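Field Report 2: Open Day at the Mondora Robotics Lab, Etville
Group 4, Intro to Automation
Visit date: 11 June 2026

Got there late, bus from Plarley was packed. Missed the welcome talk but Zewditu Negash took notes so that part is from her. Our station was the simulation room, table clearing task. All of it runs on a computer first, before they let the real arm try anything.

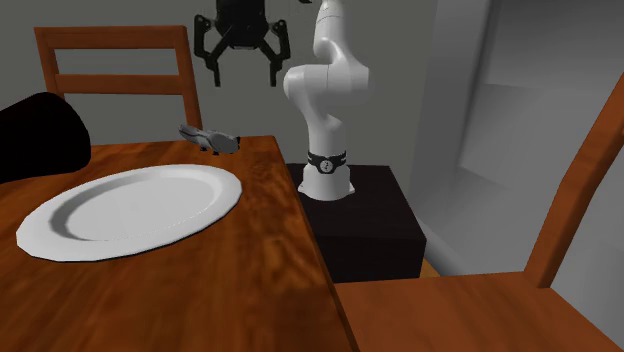
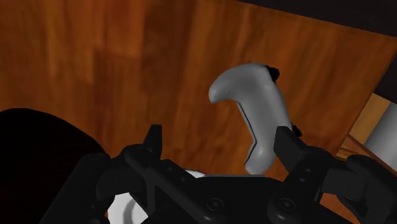

Simulated dining table, overall view and gripper view

The guide was Lucienne Millet. She runs the sim side and has been building the table setups since February. Job is simple to say — get the arm to pick up the thing it's told to and leave the dishes alone. Hard part is the shapes. A plate is easy to model, a game controller isn't, curved all over and no good flat side to grab. She said they pick awkward objects on purpose.

Things I wrote down:
- each try is capped at 60 seconds, then the table resets
- 225 tries in a batch, they run overnight
- object position changes a little every time, so the program cant just memorize it
- two views get saved, one of the whole table and one close to the gripper. The close one is for checking the last bit before the fingers shut

We got 15 minutes at the keyboard. Moving the gripper by hand is way harder than it looks, depth especialy. I kept lining up fine in one view and being off in the other. Zewditu was better at it.

Asked about friction. Lucienne said its the setting they argue over most, and a grip that holds in the sim can still slip on the real arm.

Didn't get to see the Schnyder hall, line was too long. Still to do for the final report: sketch of the setup, and email Lucienne about the reset step.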